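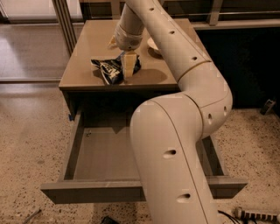
Raquel Vieira
Redactora técnica, sección Hogar

Mesilla de noche: limpieza de la superficie y del cajón

Los tableros grises con algo de brillo marcan enseguida la grasa y las migas. Una bolsa de aperitivo arrugada deja ambas cosas. Conviene retirarla entera, doblada hacia dentro, antes de pasar nada por encima.

Orden de trabajo:

Retirar envoltorios y restos secos.
Apartar cuencos y vasos hacia el fondo.
Pasar una esponja apenas humedecida, en pasadas rectas y sin apretar.
Secar de inmediato con un paño de microfibra.

Dilución: 20 ml de jabón neutro por litro de agua, a 38 °C como máximo. No usar amoniaco ni estropajo: el acabado pierde brillo por zonas y no se recupera.

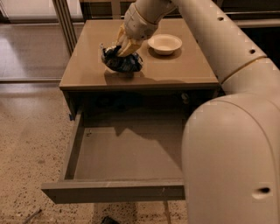

El cajón se limpia vacío y abierto hasta el tope. Primero las esquinas del fondo, con brocha seca; después la base y los laterales. Si asoma la cabeza de algún tornillo, se aprieta a mano – nunca con atornillador eléctrico, que pasa la rosca del aglomerado. Dejar abierto 21 minutos antes de volver a guardar.

Los paños oscuros destiñen sobre superficies claras si se dejan húmedos encima. Lavarlos aparte las primeras veces, sin suavizante.

Frecuencia: superficie, cada semana; cajón, cada dos meses.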